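The Linen Room at Kutar

Marlene Frota receives me at the back door, because the front one is for guests. She has worked in the laundry of the Kutar guest house for many years and she is now responsible for it. The house has 40 rooms, and in August, which is the hardest month, her team folded 1,628 towels. She knows the number from the notebook that hangs on a string near the dryers.

I ask her first about the folding, as everybody asks. "People think there is one correct way," she says. "There is the way that fits your shelf. My shelf is deep and low, so I fold in three and then in half. At home I roll."

Her opinion about white towels is strong. She likes terry cloth with small loops and she does not like when it is too thin. "A thin towel dries fast, yes, but the guest is not happy. I prefer the thick one, even if it takes the whole line."

Ismael Andrade joined the laundry two years ago, from the kitchen. He speaks less, and he continues to fold when he answers. He says that the difficult part is the edge. "If the fold is sharp, after some months you see a line there. We leave it round, a little fat. Then the loops stay up."

The towels for the children are his favorites — they come printed, with drawings and words, and the families sometimes ask to buy them. The house does not sell them. Frota bought the first ones from Rumlow, a shop in the next town, and paid 405 for the whole lot, a price that she still considers too high.

I want to know if the prints survive. "The blue becomes more pale, this is normal," she says. "We wash them inside out when it is a robe, but a towel has no inside." She laughs at this for quite a long time. For softener she has no patience. She used it in her first year and stopped, and she says the towels drank water better after that.

Before I leave, Andrade explains to me how he places the children's towels on the shelf, with the round side to the door, so that one hand is enough to take them.
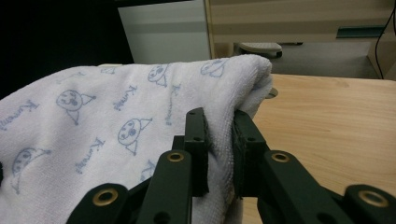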